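Plurkthorpe Shared Workshop: Tips Pages
Two arms and a small cabinet: setting up for putting-away jobs
By Gizella Deák

These notes are for members using the pair of arms on the long table, and for anyone building something similar at home. They cover the bench, the cabinet, the cables, the grippers and the things you give them to pick up. The software side is on the Cliresow page and I have left it out here, apart from the odd setting that affects where you put things.

Start with the table

Set the table before you bolt anything to it. Put a level on it both ways, and pack the feet if they need it. A table that rocks a little is fine for soldering and hopeless for an arm, as each move at the shoulder makes the far end of the table dip and the gripper lands low.

Clamp the bases as far apart as the table allows while both grippers can still meet in the middle. We began with ours too close and the elbows knocked together on any job that crossed over. Moving them apart took an evening and meant teaching every position again, so try the reach by hand first with the power off.

Mark the floor as well as the table. If the table gets nudged by someone passing with a sheet of ply, you want to be able to put it back in the same place. Tape is good enough. Replace it when it starts to wear, and pull up the old tape completely or you will be lining up with the wrong edge in February when the heating is off and everybody is in a hurry.

Keep the middle of the table for the things being moved. Tools, mugs and spare screws go on the trolley.
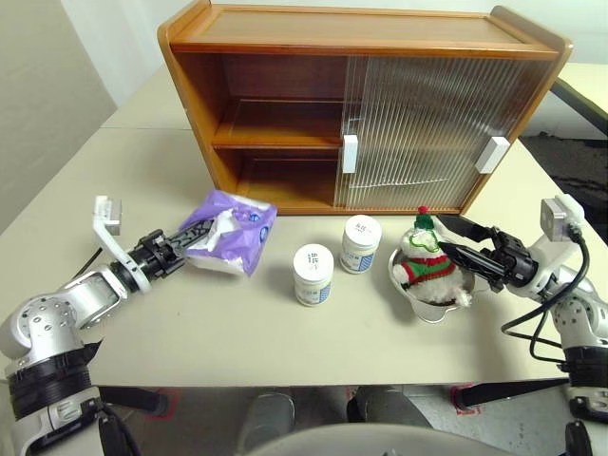
Teach one arm at a time to begin with. Get the left arm picking up and setting down without trouble, then park it and do the same with the right. Only run both together when each has done its own job 5 times in a row without help. If you start with both, and something goes wrong, you will spend most of your time working out which one caused it.

Soft things are easier than hard ones for a first go. A plush toy will put up with being gripped too tightly and in the wrong place. A pack of tissues is harder than it looks, as the wrapper slides over the contents and the whole pack changes shape when squeezed. Bring the fingers in low and close slowly. Straight-sided jars are somewhere in between: easy to grip, easy to knock over.

A shallow bowl is useful for anything that rolls. It also gives the arm a rim to catch on, so lift straight up until you are clear of it before you move sideways.

The cabinet

Any small cabinet will do if it has shelves deep enough for the gripper to get in and room above the object for it to get out again. Measure the gripper with its camera fitted. I measured without, and the first time the arm went in above a shelf the bracket met the wood.

Sliding doors suit this work better than hinged ones. A hinged door swings out into the space where the arm needs to be, and the gripper has to follow a curve to open it. A sliding door wants a straight pull along its track. Rub a candle stub along the groove and run the door back and forth by hand until it moves without sticking. If it sticks for you it will certainly stick for the arm.

Clear ribbed plastic is a good door material. It is light, it cuts with a sharp knife and you can see something of what is happening behind it. Cut with the ribs upright and leave a little play at the top and bottom. Sand the cut edges lightly, as burrs catch in the groove.

For handles, light blocks are better than knobs. The gripper can push on the side of a block without needing to close round it, which gives you a much bigger target. Fix them on with double-sided tape until you are sure of the position, then glue. Foam is fine. It gives a bit if the arm comes in crooked, and a new one takes minutes to cut. 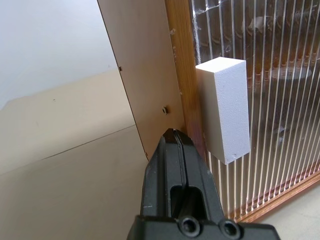

Weight the cabinet down or fix it from behind. An empty cabinet weighs very little, and an arm pushing on the door will happily move the whole thing along the table instead. We tried a strip of non-slip mat underneath and it worked for about half the pushes. Two small angle brackets at the back cured it.

Check the back panel too. Thin board pinned on by the maker tends to come away at a corner after enough knocks. Run a bead of wood glue round the inside edge, clamp it and leave it overnight.

Pushing with closed fingers

For doors, keep the fingers shut and push with the tips. Open fingers splay slightly under load and wander off line. Come in at right angles to the handle if you can. If you have to come in at a slant, go slowly for the last bit and stop on contact before you start the push.

Look at the fingertips at the end of each session. They wear where they meet, and once the wear is uneven they stop closing square. A few strokes on fine paper laid flat on glass will true them up. When they are past that, print a new pair. We keep spares in the drawer marked Major, along with the bolts that fit. Please put the bolts back in the same drawer.

Dust is the other thing. Black plastic shows it, so there is no excuse. A dry paintbrush gets into the slots better than a cloth does. Do not use spray polish anywhere near the fingers or you will be picking up jars with greased tips for a week.

Cables

Leave a loop at each joint big enough for the full swing, and check it by moving the arm by hand to both ends of its travel. Tie the cable to the solid part of the arm on either side of the loop and never across the joint itself. Use hook and loop strips. Cable ties get pulled too tight and then someone goes at them with side cutters and nicks the insulation.

Cable lying on the table should run straight back under the arm and off the edge, out of the way of anything being slid about. If the wrist camera cuts out now and then, suspect the plug before you suspect the camera.

Choosing what to put away

Use real groceries. Printed blocks behave too well, and an arm that can stack 18 of them may still make a mess of one jar. Lids and labels matter because the cameras pick them out, so choose jars with clear printing and keep the same ones for a run of practice. Swap them afterwards to see what changes.

Plastic jars only, please. Check that the lids are screwed down fully. I have cleaned up after one that was not, and the smell stayed in the carpet until we hired a machine from Ivthorpe.

Shelves with a raised lip at the front need some thought. The lip stops things sliding out, but the base of the jar has to go over it on the way in. Lift higher than seems necessary, go in, and then lower. On the way out do the same in reverse.
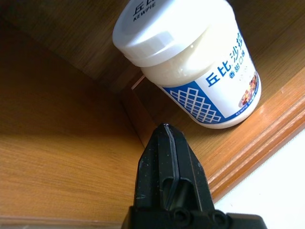
Approach jars below the shoulder and above the base. Too high and you tip them, too low and the fingers scrape the shelf. If there is a wall of the cabinet on one side, leave a finger's width between it and the jar when you put the jar down, or you will not be able to get it out again. Corners are the worst for this. I would leave them empty until the open part of the shelf is reliable.

Light makes a difference inside a cabinet. The back of a shelf goes dark long before the front does, and a wrist camera copes badly with a bright lid against deep shadow. Put a lamp to one side and a little in front, and keep it there. Varnished edges throw back highlights, so move the lamp until the worst of them has gone before you record anything.

Keeping a log

Write down each attempt, good or bad, with the object and the shelf. There is a hardback notebook on a string under the table. My own count for opening the door and putting one thing away stands at 167, and the early pages are mostly the word "dropped". They were worth keeping all the same, as they showed that most of the drops were on the upper shelf, and lowering the approach there put it right.

Before you leave

Park both arms folded, fingers closed. Switch off at the wall. Close the cabinet door so that nothing gets stored in it, and take any food jars back to the kitchen shelf.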